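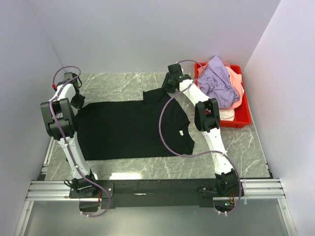
Folding and Storing Dark T-Shirts
Household Guidance — Linen and Clothing
Prilusden Residents' Services

Residents are asked to read this page together with the notes on shared laundry rooms. It applies to plain cotton T-shirts in black, navy and other dark shades. Knitted garments and shirts with buttons are covered separately.

Before folding

Garments should be fully dry. A shirt folded while the seams are still damp will smell stale within a day or two, and the creases will set. The thick parts dry last: check the collar band, the underarm seams and the hem by hand.

Use a hard, smooth surface at waist height. A bed or sofa is not recommended, as the fabric sinks and the fold lines wander. Wipe the surface first with a barely damp cloth and let it dry. Dark cotton picks up flour, dust and pale lint very readily, and a lint roller should be kept in the same drawer as the pegs.

Spreading the shirt

Lay the shirt front side down if it has a print, or either way up if it is plain. It may be placed sideways, with the hem to one hand and the neck to the other, and many people find this easier on a narrow worktop. Take hold of the corners of the hem and draw them gently until the side seams lie straight. Do not pull at the neck opening, which stretches and does not recover.

Smooth the cloth with the flat of the hand from the middle of the chest outwards. Soft creases over the shoulders will usually go at this stage. Sharp creases need a warm iron on the reverse side.

The fold

1. Fold one side in towards the centre, so that the edge runs from the middle of the shoulder to the hem.
2. Turn the sleeve back on itself so that it lies flat within the folded part.
3. Repeat on the other side. The two long edges should be parallel.
4. Bring the hem up to just below the collar.
5. Fold once more in half, or in thirds for a shallow drawer.

Turn the finished shirt over and press it lightly. The neck label, where there is one, is a useful guide to the centre line while folding.

Storage

Shirts may be stacked or stood on edge. Stacks should be kept low, as the lower garments otherwise become creased and are seldom worn. For upright storage, a box 85 mm taller than the folded shirt allows the hand to reach in without disturbing the row.

Dark garments should be kept out of direct sunlight — an open shelf beside a window will fade the folded edges first. The Soylu drawer liners supplied with furnished flats may be trimmed with scissors and should be replaced when they curl.

Further copies of this page may be requested from Sherif Kamel, Household Guidance, Room 355, quoting leaflet 2189. The revised notes on woollens will be issued in December.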